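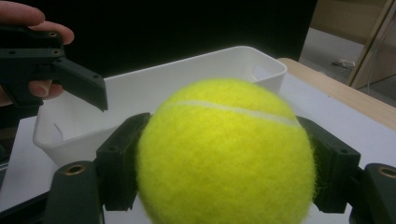

Skála Wire Crown Base

The Skála is a plain crown base for craft workers and costume makers, supplied undecorated and ready for beads, ribbon, paper flowers or glitter. It is made by Harnero from soft steel wire with a brass finish.

Each base stands 69 mm high and is sold open at the back, so that it can be closed to fit dolls, figurines and ornamental birds. The wire may be bent by hand. Cutting requires side cutters, which are not included.

Height: 69 mm
Length when opened flat: 130 mm
Finish: brass or dull silver
Pack sizes: single, or box of 40

Hot glue and fine binding wire both hold well on the brass finish. On dull silver, customers are advised to test a small area first – some solvent glues will mark it.

The Skála replaces the Clukano base, which was withdrawn in February. Clukano trimmings fit without change.

Orders above 2,000 pieces are handled by the Nikero warehouse and leave on Friday.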